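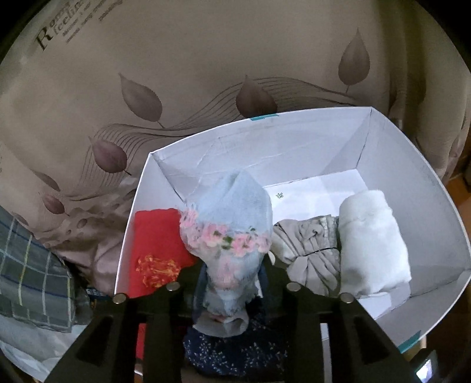 Nurmi Street Block Association -- Minutes, Oct 2, 2018

Hi neighbors, Abla here, taking notes again because I was the only one who brought a pen. We met in Fares Sleiman's living room and got going a little after seven. If I got something wrong, tell me before the next meeting and I'll fix it.

Old minutes

Fares read the June minutes out loud, all of them, including the part about the raccoon. Approved. We skipped the summer on purpose, so there was nothing in between to approve.

Money

We have $618 in the account. That's after paying for the new sign at the corner and the permit for the block party. The deposit for the party tables hasn't come back yet, and Fares is going to call the rental place again. Somebody asked if we could earn interest on the $618 and there was a long talk about that, which ended with us leaving it where it is.

Street lights

The two lights by the Ferau bakery are still out. I called the city and got a ticket number, 2491, so please use that if you call too (and please do call, I think it helps when they hear from more than one of us!). The woman I spoke to was very nice and said a crew would be assigned. She couldn't give me a date. Until then, a few people on that side agreed to leave their porch lights on overnight.

Noltel digging

This took up most of the evening. Noltel wants to run new cable down the east side of the street and they left those door hangers that don't say much. What we know so far is that they'll dig in the strip between the sidewalk and the curb, they'll start at the Vullberg Avenue end, and each house should get a notice two days before the crew shows up. What we don't know is who pays if they cut through a sprinkler line. I lost a whole flower bed to the gas company once and I said so, probably for longer than I needed to.

Fares thinks we should ask for one contact person so we're not all calling the main number. Everybody liked that. He'll write the letter and I'll read it over before it goes out. If you have sprinklers in the strip, mark them with flags. I have a bunch left over in my garage and you can come take some, just knock.

One person asked if we could say no to the whole thing. The strip belongs to the city, so I don't think so, but Fares will put the question in the letter anyway.

Clothing and linens swap

We're doing it again! Same as last year, on Fares's driveway, first Saturday that isn't raining. Clean stuff only, folded or rolled, boxes or bags both fine. Sheets and pillowcases went fast last time, so if you've got a linen closet that won't close, now's your chance. No shoes this year. We voted on the shoes, 13 for leaving them out and 3 against, and I was one of the 3, so let it be written down that I like the shoes.

Whatever is left at the end of the day goes in my van and I'll drop it at the thrift store on Monday. Please don't leave things on the driveway the night before -- Fares has to get his car out in the morning.

Leaf pickup

The city wants leaves in paper bags again, no plastic. Bags at the curb by seven in the morning on trash day. We talked about buying the paper bags in bulk and splitting the cost, and I'm collecting names. I need 16 households to get the lower price and I have nine so far, so call me or catch me out walking the dog.

Parking by the bakery

Still a mess on weekend mornings. People are blocking the hydrant and at least one driveway. The owner told Fares she'd put up a note by the register asking customers to use the side lot. We'll see how it goes and bring it up again next time if we have to.

Other stuff

A gray cat with a white chin has been sleeping under the Vullberg Avenue mailbox. If it's yours, it's fine and somebody is feeding it.

The tall ladder is missing from the shared shed. No one is mad, just bring it back.

Next meeting is at my house. I'll put a slip in your mailbox with the date once I know my work schedule. We finished at ten to nine and then stood on the porch for another half hour talking about sprinklers.

Abla Abu Hammour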